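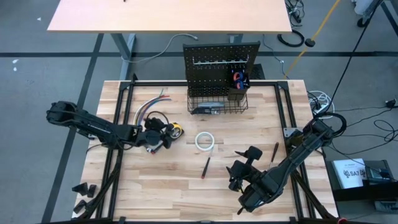
Tape measure, white tape and wires on the bench.

Do I need a big tool kit for my first home?
No. The stores will sell you a 467-piece set, and most of those pieces are bits you will never touch. A hammer, a tape measure, pliers and a few screwdrivers will cover a normal year.

Are lifetime warranties worth paying for?
Read the terms first. Many leave out "normal wear" — meaning use. Jitendra Tiwari, who answers our mail on Saturday, has yet to see one that covers a worn screwdriver tip.

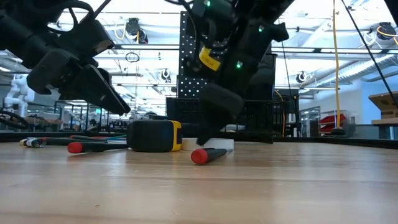

Hand tools on a wooden tabletop.

Is a butcher-block top better than plywood?
It looks better. It also costs more and needs oil. For fixing lamps and chairs, plywood is fine.

What about those $30 wall organizers?
We doubt them. A drawer works.

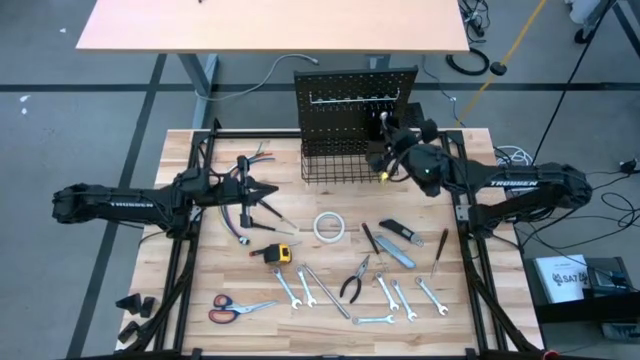 Four screwdrivers, two of them with black handles.

Do magnetic tips matter?
Sometimes, with small screws. We wouldn't pay extra.

Can I do my own wiring?
Check your local rules before you believe a video, even one with 1,000 happy comments. Brurley and Grandmont readers should call the town office first.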